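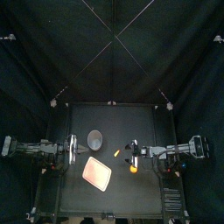

Ticket 513: Booking confirmations arriving twice or not at all
Opened by: Heiðrún Egilsson, front office, Kunavcombe
Assigned to: Grímur Brynjólfsdóttir
Priority: Normal
Status: Closed
Opened: 7/5/21

Reported problem

Customers who book through the Fevska form are getting two confirmation emails. A few get none. Started after the mail settings were moved to the new server (Bach). Phone bookings typed in by the office are fine.

Steps taken

1. Made a test booking with my own address. Two confirmations came, same wording, same reference, 8 seconds apart. Headers show both left from Bach.

2. Made a second test booking with an address on a different mail provider. Nothing in the inbox, nothing in spam. Mail log on Bach says "deferred" and then gives up after 25 tries.

3. Checked the form plugin. "Send confirmation" is ticked. Unticked it and tested again - one email came instead of two, so something else is also sending.

4. Found the something else. The old scheduled job from January is still running and picks up any booking without a "sent" flag. The form doesn't set the flag until after the job has looked. Disabled the job and ticked the box in the form again. One confirmation per booking on three tests.

Comment from Heiðrún Egilsson:
Doubles have stopped, thanks. Still had a call this morning from a lady who got nothing at all. I've posted her a paper copy. Also, can the reply address go back to bookings@ please? Replies are going to the no-reply one and we don't see them.
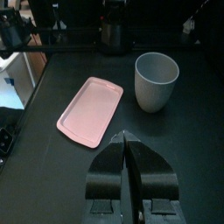
5. Reply address changed back to bookings@. It had been left on the default when the settings were copied over. Anything sent to the no-reply box in the meantime has been forwarded to the office, please check for cancellations.

6. The missing emails are a separate fault. The SPF record for the domain still lists only the old server, so stricter providers put off mail from Bach. Asked Brolero, who hold the domain, to add the new address. They want the request from the account holder, and that is Heiðrún and not me.

Comment from Heiðrún Egilsson:
Sent to Brolero using your wording. They say it's done but to leave it overnight.

7. Record now shows both servers. Repeated the test from step 2 and the email came through in under a minute. Resent confirmations for all bookings marked "deferred" in the log. The queue limit is 100 an hour, so the last of them went out after lunch.

8. Old server entry left in the record for now - the newsletter still goes out from there. To be removed when that moves, under its own ticket.

Heiðrún confirms no further calls. Closing.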